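How a Toy Dump Truck Tips Its Load

Have you ever wondered why the back of a dump truck lifts up? Real dump trucks carry sand, gravel, dirt and broken concrete. All of that is heavy, and shovelling it out by hand would take hours. It is much faster to tilt the whole back of the truck and let the load slide out.

The part that holds the load is called the bed, or the dump bed. It is shaped like a big open box. The driver sits at the other end, in the cab.

On most dump trucks the bed is joined to the rest of the truck by a hinge near the back wheels. A hinge is a joint that lets one part swing while the other part stays still. Doors have them, and so do your elbows, in a way. When the front of the bed goes up, the back stays low and the bed turns into a slide. 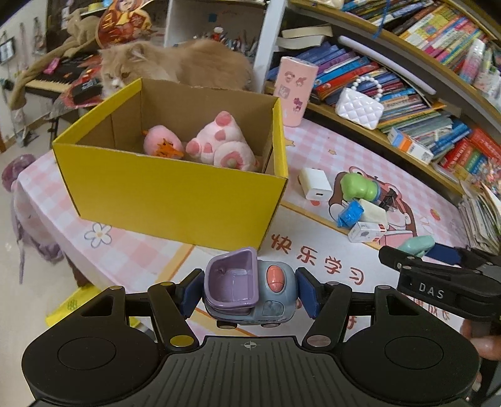 A toy dump truck with a lavender bed and a grey-blue cab. The bed is open at the top, ready for a load.

Toy trucks copy the main parts of the real thing and leave out the rest. The cab may be rounder and the window may be a shape moulded into the side. Colours can be anything at all. Real trucks are often white, yellow or orange so that people on a work site can see them easily, but a toy can be purple if the designer likes purple.

What pushes up the bed on a real truck? The answer is oil. Under the bed there is a strong metal tube with a rod inside it. A pump forces oil into the tube, and the oil pushes the rod out. The rod lifts the bed. This is called hydraulics (say "hy-DRAW-licks"). Many small toy trucks have no oil and no pump — your finger does the lifting.

Try it yourself

You will need a toy truck with a bed that tips, a tray, and three things to carry: dry rice, small pebbles and a few damp leaves.

Put the truck on the tray and fill the bed with rice. Lift the front of the bed slowly and stop when the rice starts to move. Look at how steep the bed is. Now do the same with the pebbles, and then with the leaves.

Did everything slide at the same time? Damp leaves often stick and need a steeper slope. The rubbing that holds them back is called friction, and the water helps them cling as well. Drivers know about this too. Wet clay can stay stuck in the bed long after dry sand would have slipped out.

Words to know

Bed: the open part that carries the load.
Cab: the part where the driver sits.
Hinge: a joint that lets something swing.
Friction: the rubbing that slows things down when they slide.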